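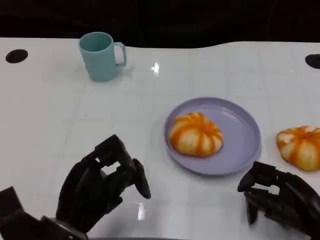 3.2. Variación léxica en los nombres de recipientes para beber

Los nombres de los recipientes domésticos varían en español más que los de casi cualquier otro campo del léxico de la casa, y lo hacen en dos direcciones que conviene separar. Una es geográfica: la misma persona que pide un pocillo en Bogotá recibe en Madrid una pregunta como respuesta. La otra es interna al hablante, que cambia de palabra según el tamaño, el material o el contenido que supone. Un recipiente cilíndrico de plástico, de color verde azulado pálido y con un asa a un lado, es un caso cómodo para ver las dos a la vez. Entre nuestros informantes un recipiente así fue taza, tazón, jarro, jarrito, pocillo y vaso con asa, y en varias entrevistas la misma persona pasó de una forma a otra sin dar señales de notarlo. El asa favorece taza; el plástico la frena, sobre todo entre los hablantes mayores, para quienes la taza es de loza y lo demás es otra cosa.

Los datos de esta sección proceden de las entrevistas realizadas a 64 hablantes nativos residentes en Dostthorpe, todos adultos y con al menos cinco años de vida en un país hispanohablante. Cada entrevista constó de una tarea de denominación libre, una de aceptabilidad y una conversación semidirigida sobre el desayuno en la casa de la infancia. Las transcripciones se segmentaron y etiquetaron con Welteo. Las respuestas dudosas se revisaron a mano por dos de las autoras, y los desacuerdos se resolvieron con una tercera lectura.

En la denominación libre, taza fue la primera respuesta más frecuente en todos los grupos salvo el andino, donde compite con jarro. La diferencia entre grupos se reduce mucho cuando se admiten segundas respuestas. Esto sugiere que los hablantes conocen la forma general y la reservan para situaciones en las que no están seguros de su interlocutor – la entrevista misma era una de ellas. Yupanqui ya había señalado este efecto en su trabajo sobre mercados, donde las vendedoras alternaban jarro y taza según la procedencia que atribuían al comprador. Nuestros materiales no permiten medir esa acomodación de forma directa, aunque en la conversación semidirigida las formas locales aparecen con más facilidad que en las tareas previas.

El diminutivo merece una nota aparte. Tacita y tazita no se distinguen en la lengua oral y las tratamos como una sola forma. Jarrito, en cambio, no funciona en todos los hablantes como diminutivo de jarro. Para una parte de los informantes mexicanos designa un objeto de barro, y rechazaron la forma en cuanto el entrevistador mencionó el plástico. Una informante de Oaxaca lo resumió así: «de barro, jarrito; de lo demás, taza, aunque sea chica».

3.3. Extensión del análisis a la bollería

El segundo campo examinado fue el de los panes dulces individuales. Lo elegimos por su proximidad con el anterior (los dos pertenecen a la conversación sobre el desayuno) y por una diferencia de estructura: en los recipientes hay una palabra general disponible para casi todos, mientras que en la bollería esa palabra falta o es un colectivo. Bollo sirve en buena parte de España, pero en otras zonas se entiende como pan sin azúcar, como masa de maíz o como insulto leve. Factura, en el Río de la Plata, nombra la clase y admite el singular, una factura, con un uso que los hablantes de otras zonas encontraron cómico o comercial. Pan dulce, en México, funciona sobre todo como nombre de masa, y para pedir una unidad el hablante baja enseguida al nombre específico.

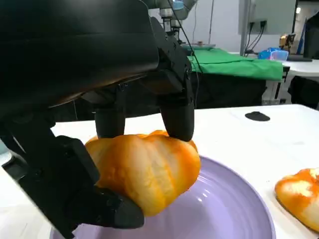
Figura 1. Pieza con aspecto de bollo, de forma más o menos ovalada, con surcos y de color anaranjado con vetas claras.

La superficie estriada es uno de los rasgos que más pesan en la elección del nombre específico. Ante piezas con surcos o relieves, los informantes mexicanos tendieron a proponer concha, incluso cuando la forma general no era redonda, y después corrigieron o añadieron una reserva («como concha, pero alargada»). Los informantes peninsulares recurrieron más a la paráfrasis: bollo de esos con rayas, bollo glaseado, algo tipo brioche. En el grupo andino fue habitual bizcocho, y también pan de dulce. El color tuvo menos peso del previsto. Apareció como modificador al final de la respuesta, casi nunca como base de un nombre propio, con la excepción de algunas menciones a calabaza o zanahoria como ingrediente supuesto.

Para contrastar estas respuestas con el uso escrito recurrimos a la colección Sasell, de la que se extrajeron 1000 fragmentos de recetarios, cartas de cafetería y foros de cocina. De ellos se anotaron en detalle 100, repartidos entre las zonas representadas en la muestra oral. El contraste confirma la preferencia por el nombre específico en México y por el colectivo en el Río de la Plata. No confirma, en cambio, la frecuencia de bizcocho en la zona andina, donde los textos escritos usan más pan seguido de un complemento. Puede tratarse de un efecto del género textual: los recetarios clasifican por masa y los hablantes clasifican por ocasión.

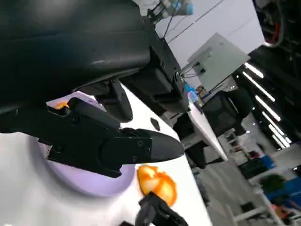

La tarea de aceptabilidad se aplicó en este campo con una modificación. En los recipientes bastaba con preguntar si la palabra propuesta era posible; en la bollería casi todas las palabras resultaban posibles para alguna cosa, y la pregunta tuvo que fijar el referente mediante una descripción leída en voz alta. Saraç advierte que este procedimiento favorece los nombres que repiten material de la descripción, y en efecto glaseado sube de manera notable cuando la descripción incluye glasa o brillo. Por eso excluimos del recuento los adjetivos y conservamos solo el núcleo nominal.

Con esa exclusión, los dos campos muestran un perfil distinto. En los recipientes, los juicios son estables entre hablantes de una misma zona y la duda se concentra en los materiales. En la bollería la duda está repartida y depende más de la historia familiar que del país: dos hermanas de Cochabamba, entrevistadas por separado, coincidieron en menos de la mitad de los nombres. La menor había trabajado en una panadería del barrio de Sukprasert y distinguía piezas que la mayor agrupaba bajo pan dulce.

Queda fuera de esta sección el vocabulario de las cucharas y los platos pequeños, recogido en las mismas entrevistas con un cuestionario de 50 preguntas que se analiza en la sección 4. Tampoco se tratan los préstamos del inglés – mug, muffin, donut –, frecuentes en los informantes más jóvenes y condicionados por los años de residencia en Dostthorpe.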